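Balura Tower viewing deck to close for lift works in March

The observation deck at Balura Tower in Hiltodville will close to visitors in March while the two express lifts serving it are fitted with new ropes, guide shoes and control units. The operator, Farooqui Towers, announced the closure on Thursday and has stopped selling tickets for the affected dates.

The deck stands 513 metres above street level and is reached from a ticket hall on the lower ground floor. Each express lift carries 17 passengers and makes the trip without an intermediate stop. Under the present timetable the deck admits up to 600 visitors an hour at peak times, with entry in half-hour slots until 10pm.

The lifts will be taken out of service one after the other. Local safety rules do not allow the public on the deck with a single express lift in operation, so the whole level will shut for the full period of the works. The service lift, which stops at the deck and at the plant floor beneath it, will remain available to staff and contractors only.

Rope replacement is due under the maintenance schedule drawn up when the tower opened. The new ropes have a lighter core, which reduces the moving mass in each shaft and the load on the drive motors. Farooqui Towers said journey time would not change. The new control units are intended to shorten the levelling stage at the top landing, where high wind has caused the doors to open late. Sway sensors near the top of the building will be linked to the units, and the lifts will run at reduced speed above a set wind limit, as they do now under manual control.

Tickets already bought for the closure period can be moved to any later date without charge or refunded in full. Holders of the combined ticket, which also covers the Turura river cruise, may use the cruise portion as normal and claim back the deck portion separately. Refunds go to the card used for the booking. Tickets bought from hotels and tour agents must be returned to the seller.

The foot of the tower will stay open, including the ticket hall, the shop and the ground-floor exhibition on the building's construction. The stair climb will not be offered. It uses 1,899 steps from the lower ground floor to the deck and requires the lifts for the return journey.
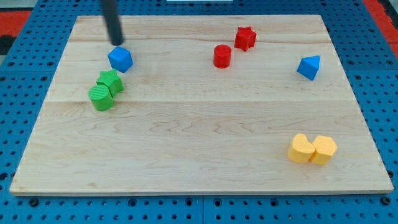

Photo: Farooqui Towers

Visitors arriving by metro should use the east exit at Turura station during the works. The west exit leads to the tower's loading bay, where rope drums will be delivered overnight and part of the pavement will be fenced off. The taxi rank moves to the north side of the square for the same period. Coach parties will be set down at the usual bays.

Sunset slots, which carry a higher price, will go back on sale before the standard slots once test running is complete. The tests include repeated full-height trips with weights in place of passengers, followed by an inspection by the city's lift authority. Farooqui Towers has not given a reopening date and said it would publish one after the inspection.

Opening hours and ticket prices will be the same when the deck reopens. Annual passes valid during the closure will be extended by the number of days lost.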